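The Keeper of Cell 7

The taping cell at the Sollier plant in Nirnlow was designated Cell 7, and its care was governed by a manual of 169 pages. Ariel Tagle had been issued a copy on the first day of employment and had since corrected it in pencil, with the approval of the maintenance office, on most of those pages.

On 18 January 2024 the cell stopped at the start of the second shift. The display gave fault code 677, which the manual defined as "irregular supply." The manual did not say what had become irregular. It directed the technician to isolate the power, hang the red tag, and notify the supervisor in writing. Tagle did all of this in the prescribed order.

The cell had come from the Belmonte plant when that facility closed in August. It had one arm, a tape head, and a spindle that had been replaced twice. Its previous keeper, a man named Brusik, had left a single handwritten page inside the control cabinet. The page advised that the machine disliked a change of tape and should be introduced to each new roll by hand. The maintenance office had ruled that the page was not a controlled document. Tagle had been instructed to remove it, and had moved it to the inside of the other door.

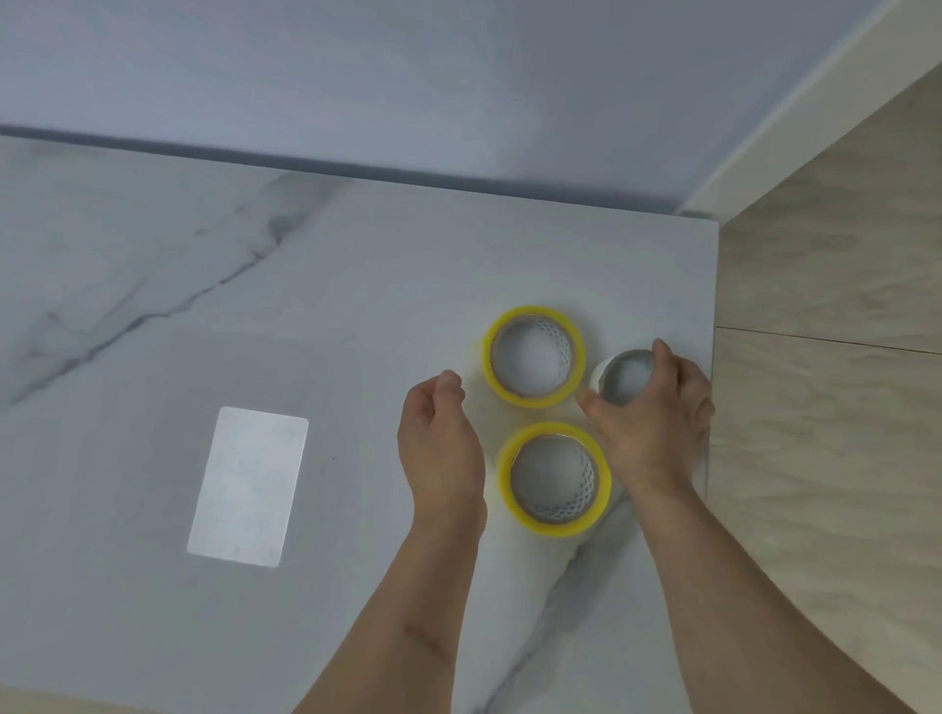 Tagle began with the spindle. The friction collar was set two turns tighter than the manual allowed, and there was a thin line of adhesive along the guide roller. The collar was backed off, the roller was cleaned with the approved solvent, and both actions were entered in the log. A new roll was then mounted and turned slowly by hand through 5 full rotations, as Brusik's page recommended - the manual required none.

The red tag came down at the end of the meal break. The arm moved to its home position, waited, and sealed the first carton without a fault.

Under "Cause," Tagle wrote "collar tension out of range." Under "Reference," the form asked for a document number. Brusik's page had none. Tagle considered the matter for some time, wrote "Cabinet, left door," and signed the form.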